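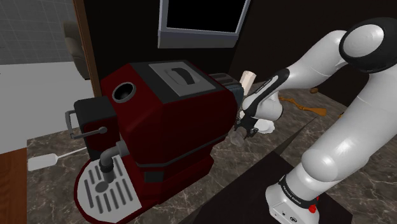 The Republic of Galang learned of the landing on its northern beach at 7 in the morning, from a fisherman, who had been asked by the foreigners whether he would mind moving his boat. By the time the Deputy Minister of Defense got to the ministry, the officials who mattered had gathered in the kitchen on the third floor, where there was a marble counter to lean on and a dark red espresso machine, a gift from the government of Vasum. It had a silver lever sticking out of its side, and the Deputy Minister, who had a weakness for levers, kept his hand on it throughout the crisis.

"What did we know?" he asked.

"Nothing," said the general.

"Good. And when did we know it?"

The general looked at the woman from the intelligence service. She was reading the back of a sugar packet.

"That's where we may have some trouble," she said. "Vasum has put out a statement saying it told us nothing."

"But that's our position."

"Yes, sir. It's word for word our position. They put theirs out at six."

The Deputy Minister thought about this. Our statement, he pointed out, wasn't written until six thirty. He had written it himself, in the car, on the back of a parking ticket, and he was rather proud of the second sentence.

"They have your second sentence too," she said.

The general said it might be a coincidence. There were only so many ways of saying that a government had been surprised. He had been surprised professionally for most of his career, and he had used them all.

The trouble was the lights. For 3 nights running, the radar station at Mundik had been switched off for cleaning. It had never been cleaned before. There wasn't a budget line for it. The crew had been sent to a hotel in town with dinner included, and they had told everyone at the bar how nice it was, what with the shrimp. A reporter had already called to ask about the shrimp.

"Who signed for the hotel?" asked the Deputy Minister.

"The army," said the intelligence woman.

"The intelligence service," said the general.

They both produced receipts. The receipts were for the same hotel and the same dinner, so that the crew at Mundik had apparently been hidden twice, once by each side of the house, neither of which had wanted the other to find out.

"So the army knew, and kept it from you," said the Deputy Minister, "and you knew, and kept it from the army."

"I wouldn't say knew," said the general.

"I would never say knew," said the woman.
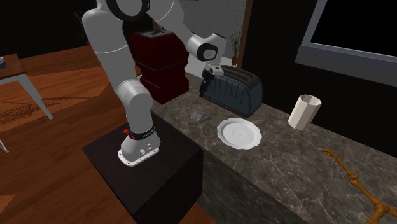
"And I didn't know at all," said the Deputy Minister, with feeling.

There was a pause of the kind that diplomats are paid to fill. The general studied his shoes.

"You did go to Skadholm in July, sir," the woman said. "For the fishing."

"I caught a fish."

"You caught it with their admiral."

He took his hand off the lever. It had been a very large fish, and the admiral had held the net, and somewhere between the net and the lunch there had been some talk of a beach. He had understood it to be talk about a beach in general. He had said that as far as he was concerned people could do as they liked on beaches, provided they tidied up.

The phone rang. It was the palace. The President wished to tell the nation that he was furious, and wanted to know how furious, on a scale the Foreign Ministry could live with. Vasum bought 80 percent of Galang's bananas.

"Gravely concerned," said the Deputy Minister into the phone. "No, not outraged. Outraged was for the cement business."

He hung up and asked how many troops had landed. The general said 1,000, or so it said in the letter.

"What letter?"

"The one they didn't send us," said the general.

The Deputy Minister held out his palm, and after a moment the letter was put into it. It was polite and well typed. It thanked all 3 of them, separately, for their discretion, and hoped that the shrimp had been satisfactory.

He read it again, folded it in four, and asked whether the kitchen had any matches. The woman had some. The general had some as well.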